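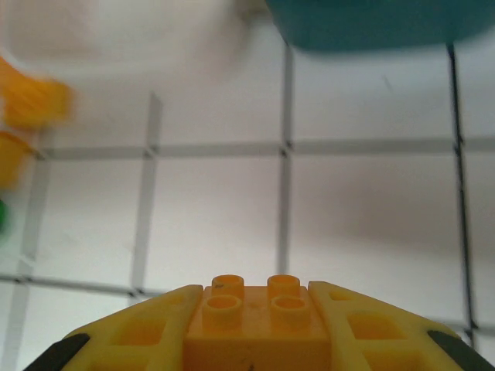 The Tinholm toy swap is back in April, which means it is time once again for me to empty the hall closet, discover what we own, and put most of it back.

For anyone new to the neighborhood, the swap works like this. You bring toys your household has outgrown, you get a paper ticket for each one, and you spend the tickets on toys some other household has outgrown. In theory everyone leaves with what they came with, only different. In practice I left last year with a marble run, two puzzles of the same lighthouse and a plush walrus the size of a carry-on. The walrus has its own chair now.

Last spring we took in 184 items, and 80 of them were puzzles. I like a puzzle. I don't know that the 80 of them liked us. Morag MacBrayne, who ran the puzzle table, spent the better part of a morning writing "complete?" on sticky notes, and she asks me to tell you that the question mark was doing a lot of work. This year, please put the thing together once before you bring it. If you get to the end and there's a hole in the sky, write that on the box. Some of us will take it anyway. We have weak characters and a free coffee table.

A few other changes. Building bricks now go by the bag instead of by the piece, one ticket per gallon bag, mixed however you like. This follows the great brick negotiation of last year, in which two second graders traded singles for 60 minutes under the snack table and came out with what looked to me like the same bricks. Both felt they had been robbed. If you're bringing bricks, a soak in warm soapy water the night before is appreciated, and so is a quick check for teeth marks, raisins and pennies.

Board games stay at one ticket, except Rulier, which is three. I know. It's a game about toll roads with a rulebook longer than my mortgage, but people fought over the only copy and we have to ration it somehow. Helmut Fuchs has offered to teach it at the back table starting at 10 a.m. He says you can learn it in one sitting, and he has not said how long the sitting is.

Nothing with a missing battery door, please. I've taped enough of them shut at my own kitchen table to know where that road goes. The same goes for anything that sings and can't be turned off. If it sings and CAN be turned off, show the person at the door how, because last year the farmyard piano went off inside a closed tote for most of the cleanup.

Drop-off is at the Semple Street hall from 8 to 9:30 a.m., and the tables open at 10. Use the side entrance, as the front one sticks. Leftovers go to the after-school room, which has politely asked for no more puzzles and has first pick of everything else. Gatodis, the bakery on the corner, is sending over day-old rolls, so bring your own butter if you feel strongly about butter.

We're still short 3 people for cleanup. You get five tickets for it, and if you ask me nicely, a walrus.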